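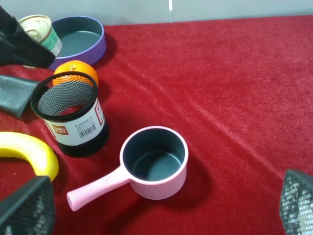 The tanker rollover course for Siltudthorpe and district crews has now run 5 times since March, and this report covers what the Civgate grant paid for in that period. The course deals with the first hour at a bulk liquid rollover: approach, identification, stabilising the barrel, and the long, dull business of deciding whether to transfer the load before anybody puts a strap on the thing. Our crews know car crashes very well. A part-full tanker on its side is another animal, and the quickest way we have found to get this across is domestic. Anyone who has picked up a long-handled saucepan like the pink one, with too much soup in it, has already done the module on surge. The rest is scale, plus a placard.

Search this site
Search
Enter keywords

Progress report to Civgate, December 2022
Heavy Vehicle Incident Training, Siltudthorpe

Attendance

We have trained 142 responders against the target in the agreement, which was 142. We would like to claim this as precision. The last two places were filled on the morning of the final session by a crew who had come to return a generator and were persuaded to stay for lunch. They passed the assessment, and one of them has since asked for the advanced course, which does not exist.

Ambulance and police numbers remain lower than fire and rescue numbers. Police who did attend were useful well beyond their share, mainly on the question of how far back a road closure should go, a subject on which the fire crews had been cheerfully optimistic.

Delivery

Fiore lent us a decommissioned road tanker for the practical days. It was cleaned, gas-checked and certified before it reached us, then laid on its side in the back paddock, where it has become something of a local landmark. We had budgeted one morning for tipping it over. It took a day and a half. Several participants remarked that tankers seem to manage this unassisted on the bypass.

Each practical day follows the same order: upwind approach, reading the placard through binoculars, finding the emergency information in the cab, checking for leaks at the valves and manlids, and shoring. The exercise then stops while the group argues about righting the vehicle. The argument was originally meant to take ten minutes. It now has its own line in the timetable and a supply of biscuits.

The online theory units sit on Mirkance. Completion is good, once people are in. Getting in requires a password containing a symbol, and our help inbox received 383 messages over the reporting period, nearly all of them about the symbol. We have asked for a simpler login for shared station computers and have been told it is on the roadmap.

What changed along the way

The original plan gave placards and identification numbers a single short session. Early groups could recite the classes in order and still walked up to the wrong end of the vehicle to look for them, so we doubled the time and moved it outdoors. We also dropped the video on product transfer. It was filmed overseas, featured equipment none of our stations own, and had a soundtrack.

Foam use was added at the request of the brigades. We train with water only, for the sake of the paddock and the creek behind it.

Money

Unspent funds stand at $3,476. Most of this was set aside for hiring a crane, which Fiore supplied at no charge after watching our first attempt with the winch. With Civgate's approval we would spend it on replacement shoring timber, two weatherproof placard sets, and gravel for the gateway, where the mud has so far claimed a boot and a good deal of goodwill.

Next period

Night exercises are planned for the coming autumn, beginning in March if the lighting trailer is back from repair. We also want a session for the tow operators, who arrive at every one of these incidents and have never been invited to the training. Their views on our strapping are already known to us.

The tanker stays where it is until the course ends. Fiore has not asked for it back.

Related items
Reading a placard from a safe distance
Shoring timber: care and storage
Road closures on the Siltudthorpe bypass
Mirkance login help for station computers
Tow operator information session: register interest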